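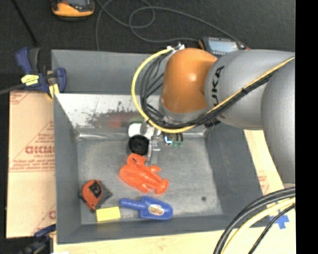
*The KUKA arm over the gray bin at the Bandmont cell. Toy lobster, tape measure, block and scoop on the floor of the bin.*

## Picking software: planner changes in release 18

August 5, 2024

Release 18 of the picking stack is on the Bandmont cell. The main change is in how the motion planner treats the cable loop on the wrist. Perception changes are small. The controller interface is unchanged, and Ashworth can upgrade without touching its robot-side programs.

### Cable envelope

Up to release 17 the planner modeled the wrist, the gripper and the cabling as one convex hull. This was safe and wasteful. The yellow cable swings out wide of the orange joint, and a hull drawn around it fills in a large volume of free space next to the gripper. Any object near a wall of the bin tended to be rejected with "no collision-free approach," even when a person looking at it would say the gripper had room.

Bradley Fairclough replaced the hull with a chain of 17 capsules. Their positions are a function of the last three joint angles, fitted from a set of slow sweeps with the gripper empty. Each capsule has its own padding. The ones at the outside of the loop get the most, as that part of the cable moves most under acceleration. The thin black cables inside the loop are not modeled separately and are covered by the same capsules.

The fit holds only for the way the cable is dressed now. If you move a tie or replace a cable, rerun `fit_envelope` before going above reduced speed. The planner has no way to detect that the dressing has changed. Gareth Naylor is looking at a check at startup, but it is not in this release.

### Results on the replay set

We replayed 826 logged bin states through both planners with the same seeds and the same time limit. Release 17 found an approach in 576 of them. Release 18 found an approach in all of those and in most of the remainder. The states that still fail are mainly flat objects against the near wall, where the fingers cannot get in at a usable angle whatever the cable does.

Replay tests planning only. It says nothing about whether a grasp would hold. Rukhsana Memon is collecting grasp outcomes separately and will report when she has enough on each object type to compare.

### Perception

Two changes, both in segmentation.

- The bin-floor mask is now rebuilt from the depth plane at the start of each run. The old mask used color, and scratches and scuffs on the gray surface were sometimes returned as thin objects.
- Touching objects are split on depth edges before color edges. The block and scoop pair was the test case for this. With the scoop handle up against the block, release 17 often returned one segment and a grasp point between the two.

Objects with many small projections, such as the lobster, still come back with ragged outlines. Grasp ranking now scores the ridged body and ignores projections under the minimum finger width. Dagný Damgaard tried smoothing the outline instead and dropped it – it removed the narrow section near the tail, which is a good place to grip.

### Tooling

The log viewer (Wuvemora) can draw the capsule chain over any recorded trajectory. Press `c` to toggle it. Capsules within their padding distance of a bin wall are drawn in red. Scrubbing backward is still slow on long logs.

Planner rejections now carry a reason code and the index of the offending capsule or link. Scripts that match on the old text message will break. The old strings are available behind `--legacy-reasons` for this release only.

### Known issues

- Bin pose is read once, at startup. If the bin is reclamped, restart the planner.
- The capsule fit is poor near the joint 5 limit. Paths there fall back to the old hull.
- Planning time has gone up slightly on cluttered bins. Kirstin Dunbar has a broad-phase filter in review.

Upgrade notes are in the Zalalora repository under `docs/planner`. Send failed plans as full logs, with the envelope file attached.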